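The Gentle One

The year the toy library had to buy a new arm, I was put in charge of the money, mostly on account of having once owned a calculator with a paper roll. I had run the front desk in Lastow for a good long while by then, and I knew every jigsaw with a piece gone and every bear with a reattached ear, but I had never bought a machine bigger than a dishwasher.

We lent toys the way other places lend books. They went out clean and came back however they came back, and in between was the sorting bench, where each one had to be picked up, turned over, checked along its seams, and set down in the right bin. I had done it by hand for years, and so had my sister, until her wrists began to ache in the cold months and then in the warm ones too. The town gave us a grant. It was a kind grant, with a friendly letter and a deadline of May 1, 2026, by which time I was to send in a purchase plan "with reasons." I have never minded giving reasons. The trouble has always been getting me to stop.

There were two arms we could afford to think about. The Gebru was big and handsome and came in a crate the size of a wardrobe. The Plarka was smaller and slower and had a gripper with two black fingers, and its brochure had been folded so many times by the salesman that the price was worn right off the crease. He wrote it back in for me with a ballpoint pen. Then he wrote in delivery, and the mounting plate, and a yearly service visit, and a thing called a commissioning fee, and by the time he had finished there was more pen than brochure.

I took it all home and spread it over the kitchen table. My sister made soup and read the Gebru's pages aloud in the voice she uses for travel catalogs.

"It can lift a car battery," she said.

"We don't lend car batteries."

"We could start."

I wrote that down under the Gebru, in the column for good points, because I wanted to be fair. I had one column for what a machine cost on the day and another for what it would go on costing, and it was the second one that kept me up. The Gebru wanted new fingertips every year, and a stronger floor, and a fence around it with a gate that locked. The fence alone was 1,614 dollars. I looked at that number for a long time. I thought of the children who liked to stand at the end of the bench and watch my hands, and how they would have to watch through wire, like visitors at a very dull zoo.

The Plarka needed no fence. What it needed was a second set of soft pads, and a spare cable, and somebody patient. I put down 700 for the pads and the cable and nothing at all for the patience, which was poor bookkeeping, and I knew it even then.

Both firms agreed to lend us a machine for six days, one after the other, and I made up a test box for them. You should never test a machine on your good things, my mother would have said, but I think that's wrong, and I filled the box with the ones people loved. There was the knitted whale, and the rag clown with the bell, and the cloth fire engine, and the ketchup packet. The ketchup packet had come to us in a donation bag years before and had gone out 54 times by the cards, more than any doll we owned. One boy had borrowed it so often that his mother asked whether she might simply buy it, and I had said no, and felt like a landlord for a week.

The Gebru went first. It picked up the whale as if the whale had said something rude. Nothing tore, I want to be clear about that, but my sister put her hand flat on her chest and left it there until the whale was down. The young technician turned a setting, and then another, and explained that the lowest force was meant for plastic housings. He was very nice about it and helped me carry the chairs back.

Then the Plarka came, and took most of a morning just to find the bench. It reached and stopped, and reached and stopped, like somebody feeling for their glasses. I had my notebook open on my knee with the columns ruled, and a line for each toy, and I had got as far as the clown when it went back for the next.

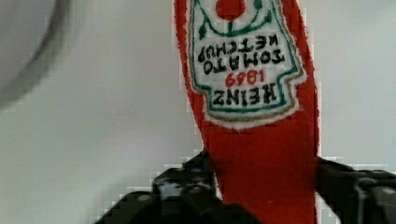

The ketchup packet, wrong way up, on the Plarka's trial.

I forgot to write. The red fuzz stood out all along its edges against the pale behind it, and there was the green stitching and the old year in red thread, 1869, all of it on its head, and the two black fingers had it by the narrow end. I had held that toy by the same end more often than I could say. It's where you take hold of it when you mean to look at the label. I don't believe the machine knew that, but I had the odd feeling of seeing my own habit done by somebody else, the way you might catch a niece folding towels like your grandmother.

"Well?" said my sister.

"It's slow," I said.

"So are you."

I went home that evening and did the sums over again, properly, with the paper roll. The Plarka was cheaper on the day and cheaper by a good deal after it, even when I added a line I had not seen in any brochure, which was hours. I put in hours for teaching it and hours for waiting on it, and hours for standing at the end of the bench with whoever had come in to watch. I priced them at what the town paid me. It made the total larger and I left it larger, and under reasons I wrote two pages, of which my sister made me cross out one. She kept the page, though. I found it in July, when the arm had been bolted down and the Unwood Street windows were propped open for the heat, and she was using it to mark her place in the Gebru catalog.

"You're still reading that?" I said.

"I like the part about the battery," she said, and moved over so I could sit.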